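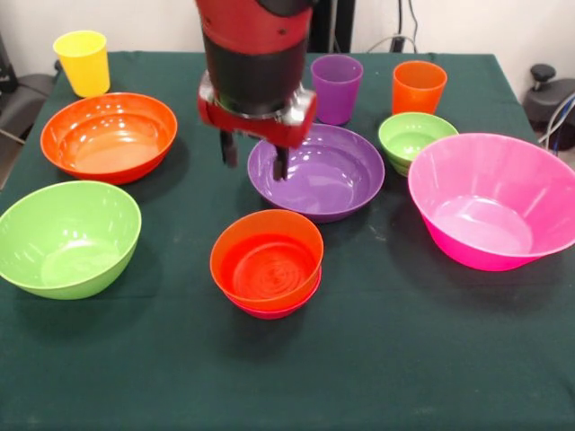 18/06/2026

Dye bath, Birnau wool, round 2. Same recipe as the Serent batch but alum cut back, want to see if the handle gets less sticky.

Skeins weighed dry, 319 g total. Soaked overnight. Mordant 6 g per skein, might be low. Brought up slow, held at a simmer, lid on. Stirred less this time, last lot felted at the ends.

Color out of the pot: dull gold, patchy near the ties. Ties too tight again!! Redo with looser figure eights.

Rinse water ran clear after 2 changes, Serent took more than that. Didnt check pH before the rinse, do it next time.

To do: order madder from Demel, label the jars, light test strip in the south window till end of June.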